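Slide 7: whose rule is it?

Start with the Plendport checklist. 364 items. I asked the line staff at Menby which ones they check before a shift and got nine.

I don't blame the staff. A list that long gets signed, and a signature is not an inspection.

Say plainly: a certificate covers the arm as shipped. Then someone bolts a finger on, and who signs for that? Solheim says the integrator. Flustari says the site. Pause here.

My ask — look at the fasteners at every tool change, and write down who looked. I'd take that over another revision in August.

Leave the picture up while they argue.
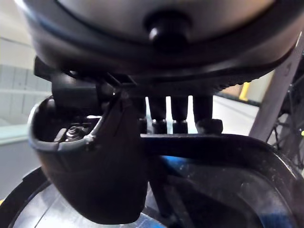

Gripper finger with hex nut and bolt, wrist camera view

If asked about the 2,000-hour interval: I have never seen the data behind it. Next slide.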